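Glossy black coffee table, keep it or swap it?
Forum > Living Rooms > Furniture and Layout
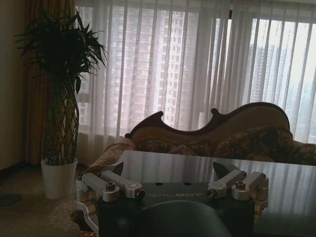 The table, with the curtains showing in the top.

Retamal48
Dec 4, 2019
We moved in June and the coffee table came with us from the old flat. It has a dark shiny top and sits low in front of the sofa. In the old place it was against a plain wall and I never thought about it. Now there are sheer curtains and I get pale stripes all over the right half of it during the day. My partner likes it. I find it distracting when I'm reading and it shows every bit of dust by lunchtime.
I have a budget of 700 for the room and would prefer not to spend it all on a table. Would you keep it, cover it or sell it?

gervasio_p
Keep it. A dark reflective top makes a small room feel less crowded and you get some of the daylight back. I have had one for 5 years. Wipe it once a day and stop looking at it.

Zasska
I disagree with that. We had a black glass one and I was forever cleaning it. Mugs, fingerprints, the cat. We sold it and bought a plain oak one with a shelf underneath, and the room looks calmer. If it bothers you when you're reading it will go on bothering you.

Nélida Sosa
Is it glass or lacquer? I can't tell from the picture and it matters for what you clean it with. Glass will take ordinary window cleaner. Lacquer won't thank you for it, use a damp cloth and then a dry one. Microfibre for both. Kitchen roll leaves fluff.

Retamal48
Not sure, it was second-hand and had no label. It feels cold like glass but the edge looks painted. I have been using washing-up liquid in warm water.

Nélida Sosa
Look at the underside. If the colour is on the back of a clear sheet then it's painted glass. If it's the same board all the way through the edge it's lacquer. Washing-up liquid is fine for either but rinse it off, it leaves a film and then the dust sticks.

gervasio_p
The film is probably half your dust problem.

purkari_road
Before you spend anything, try lined curtains or a blind behind the sheers. The stripes are only the folds reflected in the top. Or pull the sheers flatter so there are fewer folds. I did that with mine and it cost nothing.

Zasska
Lined curtains will make the room darker though. I wouldn't lose daylight to save a table.

purkari_road
You don't have to close them all day. Only when you're sitting there.

Karnivix
Large tray and a runner. The tray takes the mugs and the remote, the runner breaks up the shine. Nearly half of mine is covered and I dust it 2 times a week at most. Avoid anything with a rubber backing, it can mark the surface if it's left down.

gervasio_p
If you cover half of it you may as well have bought a wooden one.

Karnivix
A tray is cheaper than a table.

Retamal48
Thanks all. I checked underneath and it is a clear sheet with the colour on the back, so painted glass. I rinsed it properly this morning and it is better than it was. I'm going to try the tray and flatten the curtains before deciding. Partner is against the runner.

Nélida Sosa
Felt pads under the tray, then. Grit gets trapped and scratches the glass.

Zasska
If you do sell it, measure it first and put the height in the advert. Everyone asked me for the height.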